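Ticket 1841: right arm overloads brush on re-dip, calligraphy cell
Project: Ela (student calligraphy project). Opened by: Bello Edet. Assigned: Tamunoemi Chukwu. Status: closed.

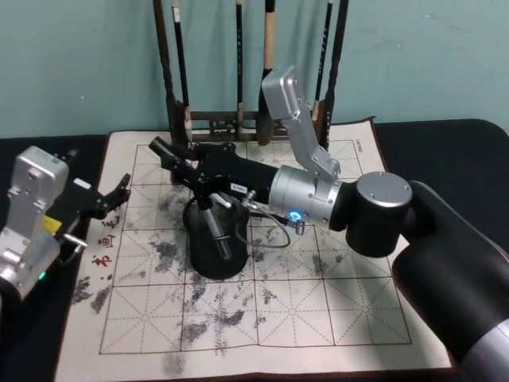 Problem

The dip routine on the right arm leaves too much ink on the brush. Drops fall on the practice mat between the pot and the first stroke, and most of the mat around the ink pot is now marked. Strokes started after a re-dip blot at the entry point. The fault appears on every dip after the first in a run. The left arm is not involved and was held open at the left border of the mat during all tests.

Setup

Both arms on the black table, mat and brush rack in the usual places. Controller software is the Wolent build from April. Dip and stroke sequences are called from the team's own script, ojo_dip. No changes to the gripper fingers this term.

Log

09:40, B. Edet. Reproduced with the default sequence. Dip depth in the script is 24 mm. Arm lifts straight up from the pot and goes directly to the stroke start.

10:05, B. Edet. Halved the travel speed between pot and paper position. Fewer drops on the way across, same blot at the start of the stroke. Speed put back.

10:30, T. Chukwu. Please check whether the rim wipe is being called. It should run after every dip: brush tip against the inside of the rim, 2 passes, then lift.

10:50, B. Edet. Wipe runs on the first dip only. On later dips the script skips it and goes to lift. No error is written to the log.

11:15, L. Moreira. Found it. The flag wipe_done is set to true after the first wipe and never cleared. I added that flag when we were testing single characters and one dip was enough. Moved the reset to the start of the dip function.

11:35, B. Edet. Retested with the reset in place. Wipe now runs on each dip. Drops between pot and stroke have stopped. The entry blot is smaller but still there.

13:20, T. Chukwu. Reduce dip depth to 15 mm and add a pause of 2 seconds above the pot before moving off. Leave the speed alone.

13:45, B. Edet. Done. Entry blot gone on horizontal and vertical strokes. Dot strokes acceptable.

14:10, P. Quinlan. Confirmed on my login with a full run. Please do not merge until the depth is a named setting. It is typed in three places at present.

14:40, L. Moreira. Depth is now dip_depth_mm in the settings file. Merged.

Resolution

Wipe flag not cleared between dips, and dip depth set too high. Both corrected in ojo_dip.

Open item: pot position is still entered by hand. Moved to a separate ticket, owner L. Moreira.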